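Mundavine Floor Grid: notes on the room and the tape layout
Data card, second version 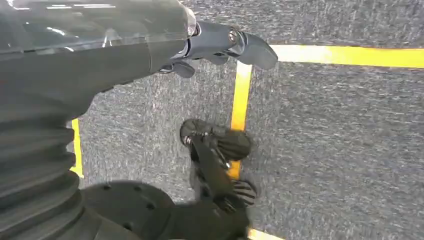
Biljana Georgiev wrote to us that the first version of this card explained the file names very well and the floor almost not at all, and that a person who wants to lay the same grid at home would have to guess. She is right, so the floor now comes first.

Floor
The floor is carpet, medium gray, with darker and lighter fibers mixed in it. It is glued down at the walls and does not move when you walk on it. We vacuum before the tape is laid and again every morning before 11.

Tape
The lines are bright yellow tape laid directly on the carpet. We press each strip with the hand from the middle to the ends. Please do not pull the tape while you lay it. A stretched strip becomes short again during the night and the line is then not straight. Some lines are a little angled to each other, and we keep them like this. The coordinates in the layout file are measured from the real lines and not from the plan.

Naming of cells
Rows have letters and columns have numbers. Row A is the row next to the window. In the files from December the letters go in the opposite direction. The column "row_fixed" gives the correct letter for all files.

Changing the tape
Tape on carpet collects fibers on the edges and begins to lift. When a strip lifts at one end, we change the full strip. The old strip is removed slowly and flat to the floor. The date of the change is in tape_log.csv, with the initials of the person.

Known problems
- Layout 7 has one strip missing near the door. It was removed for cleaning and not put back until layout 8.
- In layout 12 the carpet was vacuumed only on one side.
- Two measurements of row C do not agree. Both are kept, and the second is marked "check".

Files
layout/ measured lines, one file for each layout
tape_log.csv changes of strips
notes/ comments from the room, partly not translated

Corrections are welcome. Please write the layout number and the cell in the subject of the message.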